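Setting Up a Cup-to-Cup Pouring Test for a Single Arm

Filed under: Household chore benchmarks 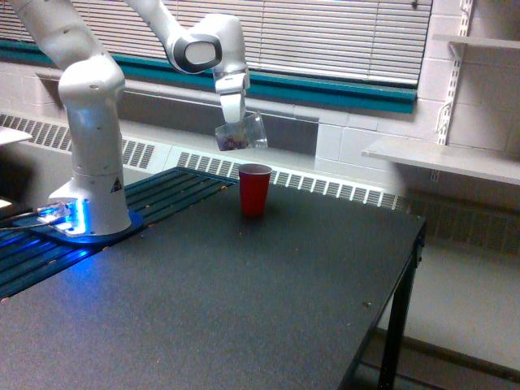 Clear cup in the gripper, red cup on the table as the target.

Pouring dry goods from one cup to another is a fair first test of whether an arm is ready for kitchen work. It needs no liquid, the score is easy to read, and the failures are informative. The procedure below is the one we use at Clillside. It assumes a fixed-base arm with a two-finger gripper and a working hand-taught or learned policy. It does not cover training.

What you need

A rigid table with a matte top
One clear disposable plastic cup (source)
One opaque disposable cup (target)
Dry fill: beans, small candies or similar
A kitchen scale that reads to 1 gram
A tray or brush for spills

Step 1. Set the grip force

Thin plastic cups collapse easily. Start at the lowest force the gripper accepts and close on an empty cup. Raise the force one step at a time until the cup no longer slips when you tug it down lightly. Then add fill and repeat. If the wall buckles before the cup holds, grip lower, where the fill supports the wall. Write down the final value.

Step 2. Place the target

Put the target cup upright within easy reach of the arm. Avoid the outer edge of the workspace, where the wrist runs out of rotation before the cup is fully tipped. Mark the position with tape if you want a fixed-target baseline. For the real test, move the cup between trials.

Step 3. Weigh the fill

Keep the source cup less than half full. Weigh the fill alone and log it. Use the same batch for a full set of trials, and replace it when it starts to break up.

Step 4. Run the trial

The arm should lift, carry, tilt, hold the tilt, return upright and set the source cup down. Do not touch either cup until the arm has stopped. A trial where a person steadies the target counts as a failure.

Step 5. Score

Weigh what landed in the target and divide by the starting weight. We pass a trial at 95 percent or better with both cups upright at the end. Brush the table before the next run, or old spills will confuse the count.

What to expect

Our last series ran 377 trials with the target moved each time. Of those, 347 passed. Oi-ling Tai sorted the remaining 30: 23 were spills at the rim, caused by starting the tilt too early, and the other seven were dropped or crushed source cups.

That is a good result for one narrow task. It says little about pouring cereal from a box or rice from a torn bag. When Chin-lung Huang changed the fill from beans to flour, the same policy left most of it in the cup, as it had no shaking motion to fall back on. A person would tap the cup without thinking.

Our working answer for pouring chores is therefore: yes with known cups and free-flowing fill, no with anything that sticks. The flour procedure is in draft under the Fullareck task set.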